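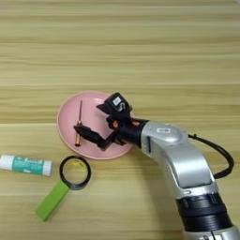

What do we do about the hide glue going stringy before the joint is closed?
Warm the parts first and cut the open time. The glue is gelling on cold stock, so thinning it will only cost us strength.

2021-10-19

Glue notes, chair repairs. Writing these up while I still remember the order I did things in.

Glue is the Olovico pearl, the bag opened in March. Soaked overnight in cold water, 1 part glue to 2 parts water by weight, then into the double pot. 300 g of dry glue was far too much for the week. Half of that next time. The rest went into the fridge in the jar with the blue lid and should be thrown out if it smells of anything other than glue.

Pot temperature held between 59 and 61 C on the probe thermometer. The dial on the pot itself reads high and I have stopped looking at it. It got to 73 at one point when the water in the jacket ran low. I pulled the inner pot, topped up the jacket and let it come back down. That batch was used only for sizing end grain.

Test joints, beech dowel into beech block, same drill bit for all:

Set A, parts at shop temperature, 16 C. Brushed both surfaces, closed as fast as I could. Glue was already pulling strings on the second pair. Squeeze-out looked like jelly. Two of the four twisted free by hand the next day.

Set B, parts warmed on the radiator shelf. Much better. Squeeze-out ran thin and clear. None came apart by hand. One broke in the vise and took wood with it.

Set C, parts warmed with the heat gun on low. Same result as B, but I scorched one block and the dowels seemed to shrink a little. Would not do this on anything that matters.

Set D, urea added to slow the gel. Longer open time, enough to close a whole side frame without rushing. Still a bit rubbery when I knocked one apart, so either it needs longer in the clamps or I put in too much. I did not write down the weight of urea, which makes this set mostly useless. Repeat.

All sets left in clamps for 24 hours. Uzma Naqvi thinks overnight is plenty for B and C and she may be right, but I wanted them all the same.

The Kakakhel chairs

Old joints on these are hide glue too. Warm water and a syringe opened all of the back rail joints. The front stretchers had been redone by somebody with white glue and needed scraping back to wood. Slow work. The tenons are now loose on the left front leg of the worst chair. Shaving wrapped and glued on, to be pared when hard. I would rather do that than fill the gap with glue.

The seat rails have the Varkaro stamp on the inside face. Keep the steam off it, the ink is soft.

Dry fit everything before heating the pot. I skipped it on the second chair and had the stretchers in upside down with glue on them. Got them out again in time, cleaned off with hot water, started over.

Clamps: the band clamp from Trisska slips when the webbing gets glue on it. Washed it and hung it by the sink. Waxed paper under the corners from now on.

Open questions

How long does the pot stay usable if it is heated every day? It felt thinner by the end of the week. Some of that is surely from me adding water by eye. Weigh the pot at the start and top up to that weight.

Is the radiator shelf warm enough for the long rails? The middle warms up but the ends hang over. Try turning them halfway.

Next: repeat D with the urea weighed, two amounts, and leave one pair of each in the damp cupboard. Order brushes without the metal ferrule, the old ones are staining the glue.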